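위성통신 강의 4주차 메모입니다. 지난 시간에 궤도 종류까지 했고, 오늘은 탑재체 이야기부터 이어서 갑니다. 수업 때 제가 말로 떠든 걸 거의 그대로 옮긴 거라 좀 산만할 수 있어요. 시험 범위에는 들어갑니다!

## 1. 벤트 파이프부터 다시

지난주 끝날 때 질문이 제일 많았던 부분이라 한 번 더 정리할게요. 벤트 파이프(bent pipe) 중계기는 말 그대로 구부러진 관입니다. 지상에서 올라온 신호를 받아서, 주파수를 바꾸고, 증폭해서 다시 내려보내요. 그게 다예요. 안에 뭐가 들었는지 위성은 모릅니다. TV 방송이든 은행 전용회선이든 그냥 전파일 뿐이죠.

순서를 적어 보면 이렇습니다.

1. 수신 안테나
2. 저잡음 증폭기(LNA)
3. 주파수 변환기
4. 입력 멀티플렉서(IMUX): 채널별로 쪼갬
5. 고출력 증폭기(주로 TWTA)
6. 출력 멀티플렉서(OMUX): 다시 합침
7. 송신 안테나

여기서 3번을 왜 하느냐고 Norbert Bakos 학생이 물었는데, 아주 좋은 질문이었어요. 올라오는 주파수와 내려가는 주파수가 같으면 위성의 송신 출력이 자기 수신부로 새어 들어갑니다. 수신 신호는 피코와트 수준인데 송신은 수십에서 백 와트를 넘기도 하니까, 귓속말을 들으면서 동시에 확성기로 소리를 지르는 꼴이죠. 그래서 Ku 대역이면 올릴 때 14 GHz, 내릴 때 11~12 GHz 이런 식으로 떼어 놓습니다. 높은 쪽을 상향으로 쓰는 게 보통인데, 주파수가 높을수록 자유공간 손실이 커지고, 그 부담은 전력이 넉넉한 지상국이 지는 게 낫기 때문이에요.

## 2. 고정 빔의 답답함

전통적인 정지궤도 위성은 발사 전에 거의 모든 게 정해집니다. 어느 지역을 비출지(반사판 모양으로 결정), 어느 채널에 대역폭을 얼마나 줄지(필터로 결정), 출력을 얼마로 할지. 그런데 위성 수명이 15년이에요. 15년 뒤 시장을 누가 알겠어요? 여러분이 초등학생일 때 짠 사업계획으로 지금 장사를 한다고 생각해 보세요 (생각만 해도 아찔하죠).

수업에서 쓰는 가상 운용사 Caltum으로 계산을 한번 해 봅시다. 이 위성은 빔이 54개이고, 전체 용량은 고정입니다. 발사 때는 빔마다 수요가 비슷할 거라고 봤는데, 막상 운용해 보니 항구 도시 쪽 빔은 꽉 차고 내륙 산간 빔은 텅텅 빕니다. 전체로 보면 용량이 남는데도 항구 쪽 고객은 느리다고 불평을 해요. 남는 걸 옮겨 주면 될 것 같죠? 고정 탑재체에서는 못 옮깁니다. 필터가 금속 덩어리라서 궤도에 올라간 다음에는 바꿀 방법이 없거든요.

이 대목에서 Purificación Esteban 학생이 "그럼 빔을 처음부터 크게 만들면 되지 않나요?" 했는데, 크게 만들면 안테나 이득이 떨어집니다. 같은 출력을 넓게 펴 바르는 셈이니까요. 게다가 빔이 작아야 떨어진 지역끼리 같은 주파수를 재사용할 수 있어서 총 용량이 늘어납니다. 크기와 용량은 계속 싸우는 관계예요. 과제 2번이 이 얘기니까 꼭 직접 손으로 풀어 보세요.
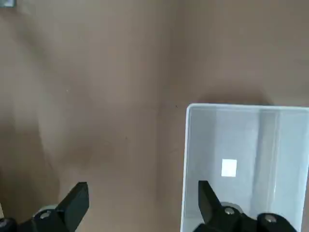
그래서 나온 게 재구성 가능한(reconfigurable) 탑재체입니다. 흔히 '소프트웨어 정의 위성'이라고 부르는데, 저는 이 말을 별로 안 좋아해요. 회사마다 뜻이 달라서요. 어떤 데는 채널 대역폭만 바꿀 수 있어도 그렇게 부르고, 어떤 데는 빔 모양까지 다 바뀌어야 그렇게 부릅니다. 여러분은 자료를 볼 때 이름에 속지 말고 아래 항목을 하나씩 확인하세요.

| 바꿀 수 있는 것 | 필요한 장치 |
|---|---|
| 빔 방향과 모양 | 능동 위상배열, 빔포밍 네트워크 |
| 채널 대역폭과 연결 | 디지털 채널라이저 |
| 빔별 출력 | 다중포트 증폭기, 가변 출력 TWTA |
| 중심 주파수 | 가변 변환기 |

## 3. 디지털 채널라이저

이름은 무시무시한데 원리는 간단해요. 받은 대역을 A/D 변환해서, 필터뱅크로 잘게 썰고, 원하는 출력 쪽으로 보낸 다음 다시 합칩니다. 아까 그 금속 필터가 하던 일을 숫자로 하는 거죠. 잘게 썬 조각은 서브채널이라고 부릅니다.

주의할 점이 있어요. 채널라이저가 들어갔다고 해서 위성이 신호를 '이해'하는 건 아닙니다. 조각을 옮기기만 하고 복조는 안 하면 투명(transparent) 방식이에요. 복조하고 비트까지 풀어서 다시 변조하면 재생(regenerative) 방식이고요. 작년에 이 둘을 섞어 쓴 답안이 정말 많았어요. 올해는 제발!

재생 방식의 장점은 상향 링크의 잡음이 하향으로 안 넘어간다는 겁니다. 투명 방식에서는 전체 링크의 C/N을 이렇게 구하죠.

`1/(C/N)total = 1/(C/N)up + 1/(C/N)down`

dB 값을 그대로 넣으면 안 됩니다. 반드시 선형값으로 바꿔서 더하고, 마지막에 다시 dB로 돌리세요. 예를 들어 상향 20 dB, 하향 10 dB면 선형으로 100과 10이니까 역수를 더해서 0.11, 뒤집으면 9.09, dB로는 9.6이 나옵니다. 나쁜 쪽 링크가 거의 전부를 결정한다는 감각을 꼭 가져가세요. 이럴 때 상향을 아무리 개선해도 10 dB를 못 넘어요.

## 4. 공짜는 없다: 전력과 열

유연한 건 좋은데 대가가 있습니다. 디지털 처리 장치는 전기를 많이 먹고, 먹은 전기는 열이 됩니다. 우주에는 공기가 없으니 팬을 달아 봐야 소용없고, 열은 히트파이프로 옮겨서 방열판에서 복사로 내보내야 해요. 복사로 나가는 열은 면적에 비례하고 온도의 네제곱에 비례합니다. 장치를 뜨겁게 굴리면 잘 나가긴 하는데 반도체가 싫어하죠.

연습으로 이런 숫자를 줘 볼게요. 방열해야 할 열이 3,000 W, 방열판 온도 300 K, 방사율 0.85입니다. 태양 입사는 무시합니다.

- 단위면적당 방열량: 0.85 × 5.67×10⁻⁸ × 300⁴ ≈ 390 W/m²
- 필요 면적: 3,000 / 390 ≈ 7.7 m²

옷장 문짝 몇 개를 붙여야 하는 넓이예요. 발사체 페어링 안에 이걸 접어 넣는 것도 일이고요. 태양 입사까지 넣으면 더 커지는데, 그건 9월에 열리는 심화 과목에서 합니다.

## 5. 지상 쪽도 바빠진다

위성만 유연하면 뭐 하나요, 누군가 명령을 내려야죠. 빔을 옮기면 게이트웨이 주파수 계획도 바뀌고, 인접 위성과의 간섭 조정도 다시 봐야 합니다. 국제 조정에서 신고한 범위를 벗어나면 기술적으로 가능해도 쏘면 안 돼요. 학생들이 자주 빼먹는 부분이라 굵게 적습니다. **할 수 있는 것과 해도 되는 것은 다릅니다.**

실습 때는 Pavedeo라는 계획 도구를 씁니다. 설치가 좀 까다로운데 조교 Ramiro Miranda 선생님이 안내문을 올려 두셨으니 먼저 읽고 오세요. 실습용 수요 파일은 이름이 Moya이고 행이 1,207개예요. 엑셀로 열면 좌표 열이 날짜로 바뀌는 사고가 매 학기 나니까, 텍스트로 불러오시고요.

## 과제

1. 투명 방식에서 상향 17 dB, 하향 13 dB일 때 전체 C/N을 구하세요. 계산 과정을 다 쓸 것.
2. 빔 지름을 절반으로 줄이면 안테나 이득은 몇 dB 변하나요? 필요한 안테나 지름은요? 가정을 분명히 적으세요.
3. 위 4번 절의 방열판을 320 K로 운용하면 면적이 얼마나 줄어드는지 구하고, 그렇게 하기 싫은 이유를 두 줄로.

조는 그대로 갑니다. Eugeniusz Kurek 학생은 Abilio Cantero 학생 조에 합류하세요. 제출은 다음 수업 시작 전까지 강의 게시판에 PDF로 올리면 됩니다. 손으로 푼 걸 스캔해도 괜찮은데, 글씨는 좀 크게 써 주세요.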